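木星的卫星是怎么一颗一颗数出来的（讲稿备忘，周一晚上场）

开场先别急着翻页，问问大家谁用望远镜看过木星，等举手。

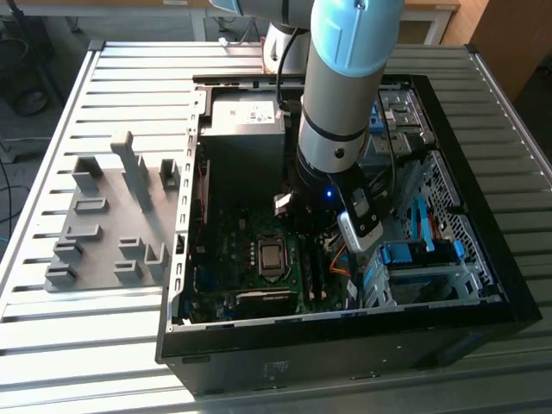 一、伽利略那几个晚上
从1610年1月讲起。他看见木星旁边有几个小亮点，隔天再看，位置变了！这里我喜欢停一下，让大家自己想想那意味着什么。四颗大卫星的名字念慢一点：木卫一、木卫二、木卫三、木卫四。（上次在Bedeck讲得太快，后排有人没跟上，记得喝口水。）

二、一本书里的名字
我们现在用的“伊俄”“欧罗巴”这套名字，是1614年才印出来的，跟伽利略自己起的不一样，他想拿来献给美第奇家。这段很好玩，可是别超过8分钟，我一讲八卦就刹不住。

三、光原来要走路
1676年，有人拿木卫一的掩食时间去推光要花多久才到地球。我会在白板上画地球、太阳、木星三个圈，画丑了也没关系。公式跳过，想看的来找我拿Flikley那份讲义，第二页就有。

四、第五颗等了多久
1892年才找到木卫五，又小又贴着木星，亮光全被盖住。之后靠照相底片，再后来靠电子探测器，小卫星就一批一批冒出来了。总数我不写死，讲之前再查一遍。

五、自己动手看
普通双筒就行，手要稳，靠着墙或者架起来。我那支折射镜焦距900毫米，配什么目镜都能看到四个点排成一线，有时只有三个，另一个躲到后面或者正从前面过去。推荐大家连着几晚画草图，画在本子上，写上时间。

提问环节：多半会问木卫二有没有海，答“证据挺多，还没人下去看过”。散场前提醒签到表放在Brirden那张桌上，望远镜要排队，小朋友先来。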